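욕조 실리콘 다시 쏘기 (프리스탠딩 욕조 바닥 둘레 포함)

급하게 씀. 오늘 저녁에 할 사람은 준비물이랑 3번, 5번만 읽어도 됨.

작년에 한 번 망하고 이번 2월에 다시 했음. 첫 번째는 기존 실리콘 위에 그냥 덧발랐는데 두 달도 안 가서 들떴다. 덧바르기 금지. 새 실리콘은 굳은 실리콘에 잘 안 붙음. 이거 하나만 기억해도 절반은 된거임.

준비물

- 욕실용 곰팡이 방지 실리콘 1통. 나는 Grostero 흰색 썼음. 무초산 타입으로. 초산은 냄새도 심하고 금속 부속 옆이면 찜찜함
- 실리콘건. 싼 거 말고 레버 풀면 바로 압력 빠지는 거
- 실리콘 제거용 헤라, 커터칼, 새 칼날 넉넉히
- 실리콘 제거제 (Clovis 젤 타입, 없으면 칼로만 해도 되는데 팔 아픔)
- 마스킹테이프 폭 좁은 것
- 소독용 에탄올, 키친타월 한 롤
- 라텍스 장갑. 니트릴도 됨
- 쓰레기봉투, 신문지

실리콘은 한 통이면 욕조 하나 둘레 돌고 조금 남음. 벽에 붙은 욕조면 타일 쪽이 길어서 간당간당할 수도 있으니 두 통 사두고 안 쓰면 환불.

1. 상태 먼저 보기

손톱으로 눌러본다. 말랑하고 잘 붙어 있는데 색만 검으면 표면 곰팡이. 젤 타입 곰팡이 제거제 발라서 하룻밤 두고 헹궈보고, 그래도 안 빠지면 교체. 끝이 들리거나 틈으로 물 들어간 자국 보이면 고민 말고 뜯는다.

욕조가 흔들리면 실리콘 문제 아님. 다리 높이 조절부터. 흔들리는 욕조에 쏴봤자 다 찢어진다. 수평계 올려보고, 네 귀퉁이 한 번씩 눌러보고 덜컹거리는 쪽 다리 조임.

배수 연결부에서 새는 경우도 있음. 바닥이 자꾸 젖는데 실리콘이 멀쩡하면 거기 의심할것. 이건 실리콘으로 막으면 안되고 패킹 교체. 오히려 막아놓으면 물이 안에 고여서 나중에 더 크게 터진다.

2. 뜯기

제거제 쓸 거면 먼저 바르고 설명서 시간만큼 기다림. 내 건 두 시간.

칼은 눕혀서. 위쪽 한 줄, 아래쪽 한 줄 긋고 한쪽 끝을 잡아당기면 길게 딸려 나온다. 잘 되면 기분 좋음. 안 되면 조각조각 긁는 수밖에.

아크릴 욕조는 금속 헤라 조심. 한 번 긁히면 끝. 플라스틱 헤라로 천천히. 법랑은 좀 더 버티는데 모서리 찍으면 깨짐.

남은 얇은 막이 문제다. 눈에 잘 안 보여도 손가락으로 문질러보면 미끌하고 고무 같은 느낌 남. 그거 다 없어질 때까지. 여기서 대충 하면 뒤에 뭘 해도 소용없음.

3. 닦고 말리기 (제일 중요)

에탄올 묻힌 키친타월로 두 번. 첫 장은 더럽고 두 번째 장은 깨끗해야 함. 아니면 한 번 더.

그리고 말린다. 최소 하루. 욕조 밑으로 들어간 물은 생각보다 안 마른다. 나는 Thursday... 아니 목요일 저녁에 뜯고 그다음 날 밤에 쐈음. 그동안 샤워 금지, 환풍기 계속. 급하면 드라이기 찬바람, 뜨거운 바람은 아크릴에 안 좋음.

4. 테이프 붙이기

줄눈 폭 정하고 위아래로 테이프. 간격은 5~6mm면 충분. 넓게 잡으면 튼튼할 것 같지만 보기 싫고 마르는 것도 느림.

프리스탠딩은 바닥 쪽 테이프가 귀찮다. 곡선이라서. 짧게 끊어서 조금씩 겹쳐 붙인다. 한 번에 길게 돌리면 무조건 주름 잡힘. 모서리가 각진 욕조는 직선 구간 먼저 붙이고 코너는 맨 나중에.

테이프 가장자리는 손톱으로 꾹 눌러놓기. 뜬 데 있으면 그 밑으로 다 스며듬.

5. 쏘기

노즐은 45도로 자른다. 구멍은 줄눈보다 살짝 작게. 처음부터 크게 자르면 못 돌아감.

벽에 붙은 일반 욕조는 물을 가득 채우고 쏜다. 무게로 내려앉은 상태에서 굳어야 나중에 안 찢어짐. 굳을 때까지 물 빼지 말 것. 프리스탠딩은 바닥에 앉아 있으니 나는 안 채우고 했다. 제조사 설명서에 채우라고 돼있으면 설명서대로.

건은 일정한 속도로 당기면서 간다. 중간에 멈추면 덩어리 생김. 멈출 때는 레버 풀고 노즐 떼고 숨 한번 쉬고. 신문지에 미리 한 줄 연습해보면 감 온다.

코너에서 시작하지 말고 안 보이는 뒤쪽에서 시작해서 뒤쪽에서 끝낼 것. 이음매는 누구나 티 남.

욕조랑 벽 사이 좁은 데는 노즐이 안 들어감. 연장 노즐 따로 팜. Bemeo 유연 노즐 써봤는데 꺾이긴 하는데 힘을 많이 줘야해서 손 아픔. 욕조를 살짝 빼낼 수 있으면 그게 낫다. 배수관 당겨지는지 보면서.

흰색 유광 욕조면 실리콘도 흰색으로. 투명은 나중에 누래진 게 너무 잘 보인다. 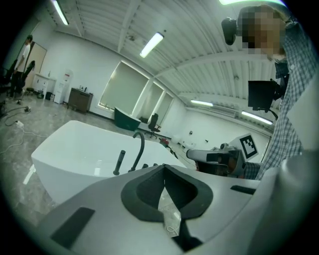

6. 다듬고 테이프 떼기

장갑 낀 손가락에 주방세제 탄 물 살짝. 한 번에 쭉. 여러 번 문지를수록 지저분해짐. 삐져나온 건 키친타월에 바로 닦고.

테이프는 실리콘 굳기 전에 뗀다. 다듬고 바로. 바깥쪽으로 45도 각도로 당기면서. 늦으면 막이 생겨서 같이 뜯겨 나옴. 뗀 다음 가장자리 턱 졌으면 한 번만 더 가볍게 쓸어준다. 딱 한 번.

7. 굳히기

표면은 금방 굳는데 속은 오래 걸림. 24시간은 물 닿지 않게. 겨울이면 하루 더. 환풍기 틀고 문 살짝 열어두기. 굳기 전에 걸레질하다 건드리면 처음부터 다시다.

자주 하는 실수

- 덧바르기 (또 씀)
- 덜 말리고 쏘기
- 너무 많이 쏘고 손가락으로 떠내기
- 테이프 다음 날 떼기
- 개봉한 지 오래된 실리콘. 통 바닥 날짜 확인

비용은 실리콘, 테이프, 헤라 다 합쳐도 업체 부르는 것보다 훨씬 쌈. 테이프는 동네 철물점에서 2,000원. 시간은 뜯는 데 반나절, 쏘는 데 50분. 뜯는게 진짜 일임.

댓글 4

물방울맘
테이프 짧게 끊는 거 왜 이제 알았을까요ㅠㅠ 작년에 한 번에 돌리다가 다 울었어요

Ernő Kelemen
번역기로 읽었습니다. 저는 Mészáros 실리콘 사용. 겨울에는 통을 미리 실내에 두면 잘 나옵니다. 차가우면 건이 무거워요.

초보셀프
프리스탠딩도 바닥 둘레를 꼭 쏴야 하나요? 저희 집은 원래 없었는데 머리카락이 자꾸 밑으로 들어가요

 └ 글쓴이
 필수는 아님. 근데 물 많이 튀는 집이면 하는 게 청소 편함. 점검구 있으면 거긴 막지 말고 남겨두세요

최근 글

- 세면대 팝업 분해해서 머리카락 빼기
- 변기 밑 백시멘트 깨졌을 때
- 샤워호스 교체, 몽키 없이
- 타일 줄눈 보수제 11개월 써본 후기
- 환풍기 소음 잡기 (커버만 닦아도 됨)

조회 2,103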